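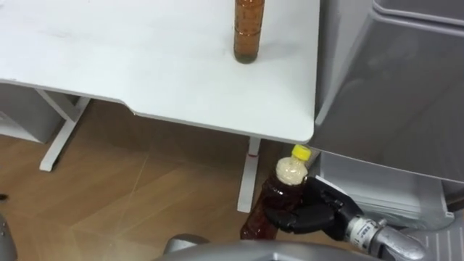 White desk with a rounded front corner and metal legs.

A work desk is a table with a flat top, made for reading, writing, or using a computer. In everyday English the word often covers any table at which a person sits to work, but furniture makers usually keep it for pieces with a fixed working height and space for the knees. A desk without drawers is sometimes sold as a "table desk".

Name
The word came into English from medieval Latin, and is related to "disc" and "dish". At first it meant a sloping surface for a book. The flat meaning is younger, and for a long time both were in use together.

Form
Most modern desks have two parts, the top and the underframe, and these are often made in different workshops. The top may be solid wood, a board with a covered surface, glass or metal. The underframe may have 4 straight legs, two side frames, or a single column. Angled legs are common where the user needs to move the chair sideways, but they take more floor space at the bottom, and people can hit them with the foot.

The corners are an old question in desk design. Square corners allow several desks to be placed together in a row with no gap. Rounded corners are more comfortable in narrow rooms, where people pass close to the furniture, but two rounded desks placed side by side leave a small opening through which pencils fall.

Colour
Dark tops were usual in offices for a long time. Light tops became more popular when rooms were given stronger electric lighting. A very dark surface under white paper can make the eye tired, while a shiny light surface can produce glare from a lamp or a window. For this reason many makers prefer a matt finish. White tops show marks from pens, cups and sleeves more than grey ones do, and need more frequent cleaning.

The Jilness trial
In March the furniture maker Delorme lent 22 desks to an office in Jilness, half of them white and half grey. The staff changed places every week and filled in a short form. Most preferred white in the morning and had no preference later in the day. The results were printed in the trade paper Rulitz.

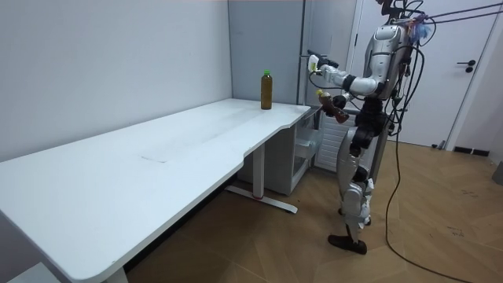

Another office, in Drondard, replied to the paper that the colour had mattered very little to its own staff, and that the complaints it received were all on the subject of height - the desks were too high for the shorter workers and could not be lowered.

Delorme later added a lower model to its list. The trial has been criticised also for its small size.

See also
Lectern
Office chair
Standing desk
Workbench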